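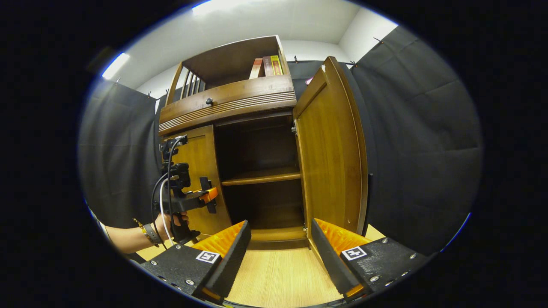
Ticket: Episodes with cabinet doors are rejected at the import step
Project: Kulel, furniture tasks
Site: Gruvberg
Priority: normal
Status: solved, one point left open

Entry 1, opened 6 Apr 2018

Hello support,

We are recording demonstrations for the cabinet task with two hand-held grippers. One operator holds both. The task is: open the doors, take one book from the upper shelf, put it in the lower compartment, close the doors. For the drawer task on the same cabinet everything is fine and the import accepts nearly all episodes. For the door task the import rejects many of them with this message:

pose track lost, segment too short, episode skipped

I attach the log from the import and one session folder. What I have checked before writing to you:

The memory cards are good. I copied the same folder two times and the checksums are the same.
The clocks of the left and the right gripper are synchronized at the start of every session.
The marker file is the correct one for this pair of fingers. The finger opening is read without gaps, also in the rejected episodes.
I restarted the import with the default settings. Same result.

So it seems to me that the fingers are not the problem, and the problem is the position of the gripper in the room. Please tell me what else I should send.

Entry 2, support

Thank you for the clear report. Please send us the following:

the version of the import tool
the calibration file of both cameras
one accepted and one rejected episode from the same session, not cut
a short note about what surrounds the cabinet

Please do not delete the rejected episodes. Very often they can be used again after a new mapping pass.

Entry 3, Gruvberg

The files are uploaded. The cabinet stands on a light wood-grain floor and we have black curtains on the sides and behind it. The ceiling is white, with a lamp. The curtains were installed in December, when we moved the Kulel tasks from the big hall to this corner. The purpose was to keep people who walk past out of the recordings. The drawer task was recorded before and after this change and we did not see a difference, therefore I did not think about the curtains at first.

One more observation. The track is lost most often when the operator moves close to the lower compartment. When the hands go up again to the shelf, the track sometimes comes back, but with a jump.

Entry 4, support

We looked at both episodes. Your guess about the position is right. The tool needs small, fixed details in the view to calculate where the gripper is. In the rejected episode the number of matched points falls under 270 when the gripper goes down, and the limit in your settings is also 270. From this moment the segment is marked as lost. The fabric gives almost no points, and the inside of the cabinet is dark. A door that is moving is even worse, because its points are real but they do not stay in one place. The tool may believe that the camera moved, when it was the door.

In the drawer task the gripper stays higher and has a view of the shelf with the books and the upper part of the room, and this is probably enough.

Please try these changes, one after the other, so that we know which one helps:

1. Record a new mapping video. Walk slowly with one gripper through the whole space, with doors closed first and then with doors open. Keep 5 seconds without movement at the beginning.
2. Put printed patterns on the floor beside the cabinet and on boards in front of the curtain. They must not move during the session.
3. Set the exposure by hand. With the automatic setting the lamp makes the dark compartment darker.
4. Only if it is still necessary, set the limit lower. We do not recommend to start with this one.

Entry 5, Gruvberg

Results of today.

Step 1 alone: a little better. The jumps after coming back to the shelf are gone, but the loss in the low position is still there.

Step 2: much better. We used the pattern sheets we had left from the Clulimau project. My first try was to pin one to the curtain and this was a mistake, the curtain moves when the operator touches it with the elbow. Now the sheets are on a board.

Step 3: we set the exposure by hand to a fixed value. The inside of the cabinet has more detail now. The upper shelf is a little too bright but the books can still be separated.

I did not change the limit.

We recorded the door task again and 8 episodes in this first batch were rejected. I looked at them all. In most of them the operator covered the view with the other arm while opening the second door. I will write this in the operator instructions: open the left door with the left gripper, the right door with the right gripper, and do not cross the arms.

Entry 6, support

Good news. Please run the old episodes with the new mapping video too, but only those from after the cabinet was put in its present place. If the cabinet was moved even by a hand width, the old episodes do not fit the new map and must be kept separate.

Entry 7, Gruvberg

The cabinet was moved once, when we cleaned the floor. I separated the episodes by the session list. The later group was imported again and most of it is accepted now. The earlier group stays in a folder with the name "old position" and will not be used for training.

The target for the door task is 2000 accepted episodes, and we can continue with the recording.

One question stays open. The colleagues in Győri want to build the same corner with the same type of curtain. Is there a list of recommended fabric, or is the board with patterns enough for them as well?

Entry 8, support

We do not have a fabric list. The boards are enough, if at least one of them stays visible when the gripper is in the lowest position. Ask them to send us a mapping video before they record the first session, and we will check it.

I set this ticket to solved. The question about Győri gets its own ticket, and I linked it to this one.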